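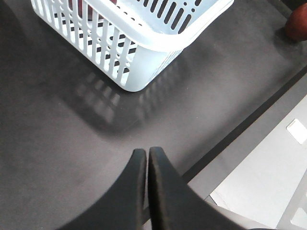
## 3. Setting and method

The study was carried out in one small grocery store in Isstead, which belongs to the Arumugam group. We selected it because its customers come mostly on foot, and we supposed that a person who walks home plans the purchase differently from a person who drives. The data were collected in February by the second author, Karla Cervantes, with the permission of the store manager.

In total 80 customers agreed to take part. Each of them was asked at the entrance whether he or she had a shopping list, written or only remembered, and which products were on it. At the exit, the receipt was compared with this answer. A product was coded as unplanned if it did not appear on the list in any form. When a customer named only a category, for example "something for dinner", we accepted up to one product for it. This rule follows the coding manual of our earlier study in Drurnemeck, so that the two sets of results can be compared.

Of the participants, 53 had some kind of list. The others said that they would decide inside the store. Frozen food was treated as a separate group, as it is heavy for its volume and must be brought home quickly. For this reason we expected it to be bought without a plan less often than bread or sweets.
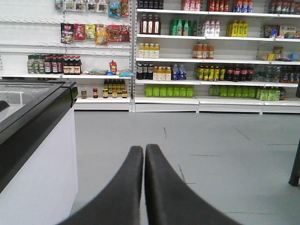
**Figure 2.** Sales area with chest freezer (left) and wall shelving.

The interviews at the exit took no longer than 10 minutes. Tobiloba Ibrahim repeated the coding for all receipts without seeing the first result, and the differences were discussed until both coders agreed. 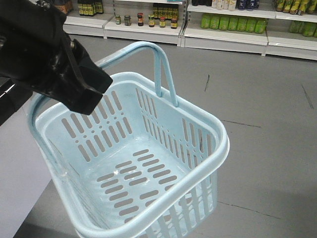

The size of the purchase was measured by the number of products and not by price, because several prices changed during the period of observation. We are aware that this measure gives the same weight to a small chocolate bar and to a large bag of rice. A weighted version was tested in the Jirkorton pilot, but the customers found the additional questions tiring, and many of them left before the end.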